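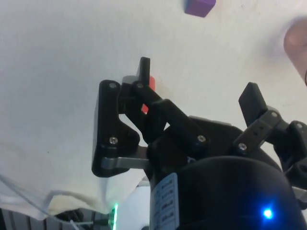 Turnton Footpath and Drainage Group
Minutes of the May meeting

Meeting opened at 7:00 p.m. Quorum present. April minutes approved as circulated.

1. Prornasby culvert
Inlet grate cleared. Silt depth at the outlet is 13 inches. Kolář quoted for removal of 62 cubic yards, hauling included. Quote accepted. Work to start after the county permit is issued.

2. Osside path
Resurfacing complete for 400 feet from the north gate. The remaining section needs a new base course. Gravel order deferred to June.

3. Signs
Replacement posts delivered. Two are the wrong length and will be returned.

4. Dues
Received from 42 households. Second notice to go out with the newsletter.

5. Other business
Request for a bench at the Osside gate tabled.

Adjourned at 8:25 p.m.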